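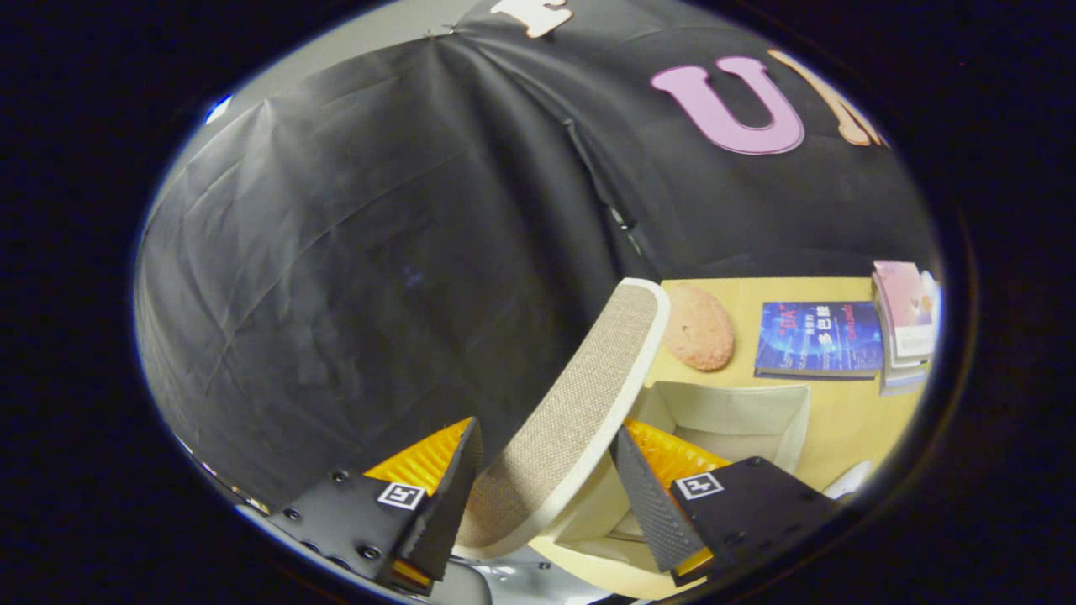
Go on the Thursday if you can, says Teodor Tomaszewski, the Saturday one is heaving and you'll spend most of it looking at the back of someone's coat.

He was replying to my post, which I've had to put up again after the site ate it. We've got tickets for the robotics open day at Drirnel in January and I'm taking my nephew, who's nine and mad on anything with a gripper. Do they let visitors have a go with the hand-held ones, or is it all watching? And is two hours enough?
Posted by Maja Kurek, January

Iwona Bielecka
Yes, they do! We went last year and my two both had a turn. You squeeze the handle and the fingers close, and you pick up little bits and bobs and put them down somewhere else (much harder than it looks, I dropped mine twice). Go straight to that table when the doors open, the queue was 40 minutes by eleven. There's a talk as well, but it was a bit over my lot's heads. Two hours was plenty for us. Bring sandwiches, the café only had crisps left.

Halina Wróbel
never been to drirnel but the vumard one was good, free parking

Share 2 | Comments 3

Raíssa Andrade: The talk said they'd done 700 pick-ups for one task. 700! I'd have lost the will by ten.

Maja Kurek: Thanks Iwona, table first then. He's already practising with the salad tongs.

Teodor Tomaszewski: Parking's round the back at Drirnel, follow the signs for Borkowska.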